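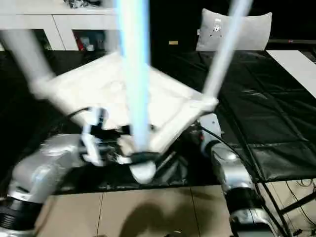 Ifeanyi Igwe wrote that the parcel tracker had been stuck on "with courier" for ages, and could somebody please look before the Skovovico shop started ringing customers one by one.

Thank you so much for your patience, Ifeanyi, and for sending the order list over as well, it saved me a good hour of hunting (and quite possibly a second pot of tea). Ticket 2864 is now with me. I went through the orders this morning and they all stop at the same step, just after the Climen import runs. I've cleared the queue and started it again at 16:00, so do please have a look at your end when you get a moment, and don't worry if the older ones take a while to catch up.
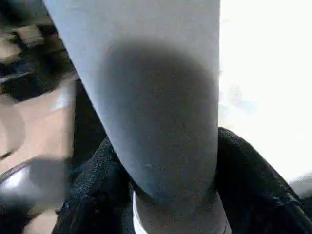
Trendham, December. Hello again! The import fell over once more in the night, I'm sorry to say, so I've been back through the log with a fresh pair of eyes. The file from Belkadi had grown to around 4000 lines, and our limit was still set far lower than that. I've raised it and split the job into 2 runs. Could you leave the ticket open until the next file comes in, please? I'll look in on it after lunch.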